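About our group

Ikwood is a research group of 10 people at Ratthorpe, led by Silvia Brabec. We train robot arms in simulation and study how well they cope with views they have not met before.
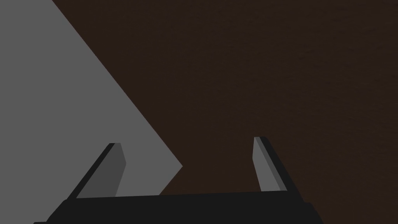
Gripper view in simulation, fingers open.

Our current method, Jutdale, was worked out by Bastien Tessier. It trains on rooms rendered at many tilts and distances — some almost bare, others full of furniture and household things.
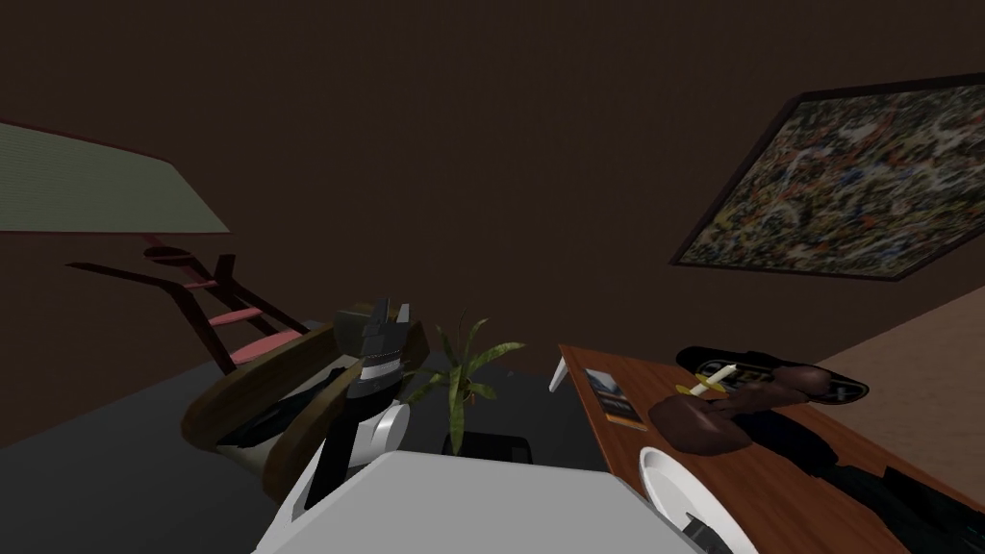
We tested it on 493 simulated rooms it had not been trained on, with 1,744 attempts in all. Failures are kept and published with the rest. The next round of tests starts in October.

Page updated 2022-03-03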